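Jodside Load Log

Chronograph and target records for handloaded rifle ammunition, kept by members of the Jodside range and put into one table by Aaliyah Sawatzky. Last updated June 13, 2026.

What is in it

The main file, strings.csv, has 700 rows. One row is one shot. Shots are grouped into strings by the string_id column, and there are 71 strings in this release. Groups.csv has one row per string, with group size measured center to center in inches.

Columns in strings.csv

string_id – text, matches groups.csv
shot_no – order fired, starting at 1
cartridge – as stamped on the brass
bullet_gr – bullet weight in grains
charge_gr – powder charge in grains
coal_in – overall length in inches
vel_fps – muzzle velocity in feet per second, blank if the chronograph missed the shot
temp_f – air temperature at the bench
bench – A or B
note – free text, often blank

How it was collected

Shooters filled in a paper card at the bench and handed it in with the target. Velocities came off the display and were copied by hand until February, when we switched to exporting them from the unit. Rows from before the switch have "hand" in the note column. Group sizes were all measured by the same person with the same calipers. 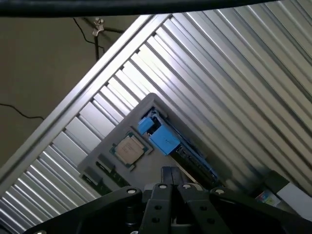
Ribbed aluminum panel and wall wiring.

Bench A and bench B use different chronographs. They were compared once using the same lot of ammunition and B read slower. No correction has been applied, so don't mix benches when comparing loads.

Known problems

Strings 2 and 77 have no temperature. String numbers skip where a card was unreadable and the string was dropped. Powder lot numbers were not recorded. Two shooters rounded their charges to the nearest half grain – see the note column.

Use

This is a record of what was fired. It is not load data. Do not work up a load from it; use a current published manual and start low.

Free to copy and reuse with credit to the Jodside Load Log. Send corrections to Aaliyah with the string_id and the column that needs fixing.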